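The case for a smaller dinner plate usually comes from people who want us to eat less. I want to make it for a different reason. Large plates have made ordinary tables hard to use, and we keep buying them anyway.

When my wife and I moved to Maldonado Street nine years ago, we bought a set of dinner plates that looked modest in the store. At home, four of them filled the table. The salad went on the counter, the bread went on top of the fridge, and anyone who wanted more of either had to stand up. We blamed the table and priced a new one. It would have cost us $156 just to have it delivered.

My neighbor Fermín Bustos ran a lunch place for most of his working life, and he thinks home cooks picked up the habit from restaurants. A restaurant plate arrives already filled. The server carries it out, sets it down and takes it away, and nothing has to be passed. The wide rim is there to frame the food. At home the food sits in the middle and people reach for it, so every inch of rim is an inch taken from the serving dishes.

Round plates are the worst offenders. Put them side by side and they leave gaps too small for anything but a salt shaker. An oval takes up less depth for the same length, and you can turn it to suit the space you have. 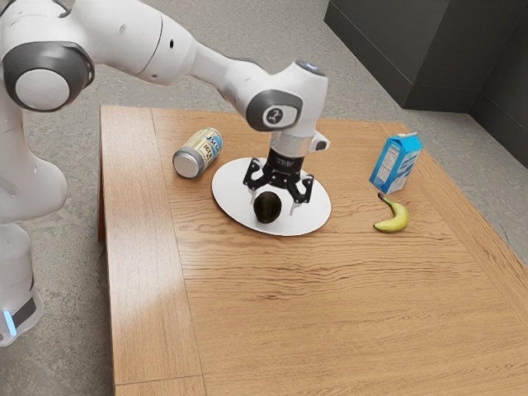 *An oval plate at a wooden table.*

I know the argument on the other side. Facundo Sepúlveda, my brother-in-law, says a big plate keeps the sauce away from the potatoes, and that a small one looks stingy when guests come. He has a point about the sauce. As for guests, I have never seen one go hungry because the plate was small. They take seconds, and the dish is right there to take them from.

Stores could help by selling plates one at a time. Most sets still come in boxes, with dinner plates nobody measured against a table and bowls that won't fit the cupboard. Last June I bought two smaller plates from a thrift shop to try them out, then went back for more. The old ones are in the garage. They come out at Thanksgiving – for the turkey, mostly – and then they go back.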